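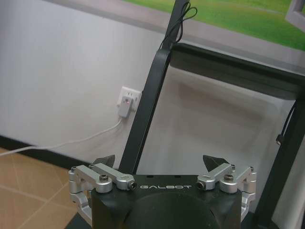 Wrist camera view, gripper open, before the first group came in. White wall, outlet, GALBOT lettering the right way up for once.

Notebook, October. Open day.

Writing this the same evening because by tomorrow I will have decided it went well.

Setup from 7:15. Maarja had the keys and the good coffee. Kęstutis arrived with the bins for the picking demo and without the lids, which he says were never on the list. I looked at the list. They were not on the list. I wrote the list.

Plan as agreed with Lindqvist (they are paying for the sandwiches, so it was more or less their plan):
9:30 doors
9:45 first group, picking demo, 14 people max
10:30 second group
11:15 third group, the Skadbridge people, wanting numbers
12:00 lunch
1:00 schools
2:30 anyone left

Actual: doors at 9:30, first group at 9:52, and after that the plan was a piece of paper.

Morning checks. Homed the arm, ran the open/close cycle 40 times with nothing between the fingers. No complaints. Went over the hex socket screws on both linkages with the short key. One on the left took maybe an eighth of a turn, the rest were fine. Marked them all with the paint pen afterward, which I have been meaning to do since spring, so the open day has already achieved something.

Checked the wrist camera against the calibration card. Offset was small enough to leave alone. Deividas wanted to redo it anyway. We did not redo it anyway. He redid it while I was moving chairs. The new values are in the Plulleo config under his initials, old ones are saved next to them. For the record the picks looked the same to me under both.

We put the wrist camera feed up on the big monitor so visitors could see what the arm sees. What the arm sees, for most of its working life, is its own hand and a wall. A man in the first group studied the feed for a good while and asked what the red light was. I started on the status lights on the controller. He meant the plug in the outlet. I told him it was a plug. He wrote that down.

Group 1. Mostly suppliers, a few neighbors from the building. Picking demo with the foam blocks, the cardboard tubes and the bag of pouches. Foam blocks perfect. Tubes perfect until somebody asked if it could pick two at once, and Tormod said "let's see" before I could get across the room. It could not pick two at once. It picked one and sent the other under the table, to applause. Tormod bowed.

Note for next time: Tormod does not get the microphone and the laptop together.

Group 2. Smaller and quieter. One woman who clearly knew grippers asked why parallel linkages and how much play we see at the fingertips after a long run. Best question of the day. I gave her what we have, which is one run of 3000 cycles last winter and a dial indicator reading I did not take myself. She was polite about it. She is right that we should measure at the tips and again at the bracket and compare the two. Need to do it properly, same temperature, same indicator, same person. Volunteering Deividas, who likes redoing things.

Žydrūnas did the safety talk for this group. It lasted eleven minutes. Mine lasts two. His covers more, I admit, and includes a story about a necktie. Nobody there was wearing a necktie, but several people touched their collars.

Group 3, Skadbridge. Four of them, one with a tablet. They wanted picks per hour and I gave them 454, from the best uninterrupted hour last month, and I said it was the best hour. The tablet person typed "454" and did not, as far as I could tell, type the rest. I sent a follow-up over lunch with the ordinary hours attached. If that number turns up in a slide deck without the word "best" I want it written here that I tried.

They also asked to see the recovery after a dropped part. Kęstutis set one up by nudging a pouch off center. The arm picked it up cleanly. He nudged the next one further. Picked that too. By the fifth try he was practically hiding them. We have spent two months trying to get the drop rate down and could not produce a single drop with customers watching. Tubes under the table at ten, nothing at 11:30. I do not know what to do with this information.

They seemed happy. Asked about lead times. Passed them to Maarja, who has a face for that.

Lunch. Sandwiches from Lindqvist, egg or a sort of beet arrangement. Ran out of egg.

Stopped the arm for the whole break, as per the sheet. Came back and found the e-stop pressed and no one admitting to it. Reset, homed, ran five slow cycles before letting anyone near. Took four minutes. Could somebody please write on the sheet when they press it. I am not angry about the pressing.

Schools, 1:00. Two classes, loud. They were the only ones who asked to see the arm fail on purpose and the only ones who understood why we might want that. We let them choose objects from the box. Order of popularity: glue stick, mitten, a tape measure, Tormod's hat. The glue stick went fine. The mitten took three attempts and came up by the thumb. The tape measure is heavier than it looks and slid, no damage, force setting was still at the foam value from the morning and that is on me. The hat was refused on the grounds that the vision model had no opinion about it. Deividas thinks it read it as background. A girl near the front said that was how she felt about it too.

One boy wanted to know if the robot gets bored. Žydrūnas said no. The boy said how would you know. Žydrūnas is still thinking, he brought it up again while we were stacking chairs.

2:30 session had three people, one of them from group 1 and back for the plug, I assume. Ran the tubes again, one at a time. No incidents. Tormod kept well back, under supervision.

Power-down at 3:40. Wiped the fingertips, some glue residue on the right one, came off with alcohol. Paint marks on the screws all still lined up at the end of the day, so nothing backed out. Saved the logs to the Mivow share, in the folder called open_day and not the one called open_day_new, which is older.

To do:
– Fingertip play measurement, tips and bracket (Deividas, I have not told him yet)
– Force presets per object, with a name on the screen big enough for me to notice
– Loose connector hanging by the upright: find out where it belongs or tie it up (me)
– Lids (Kęstutis; now on the list)
– E-stop column on the sheet
– Decide which calibration we are keeping. Run both on the same bin, same lighting, and let the numbers settle it
– Shorten Žydrūnas, or give him a chair
– Skadbridge: check they got the second email

Maarja says Lindqvist want to do it again in spring, with more groups. I said we would look at the calendar. She has already looked at the calendar.

Tube still under the table, I can see it from here. Leaving it for the morning.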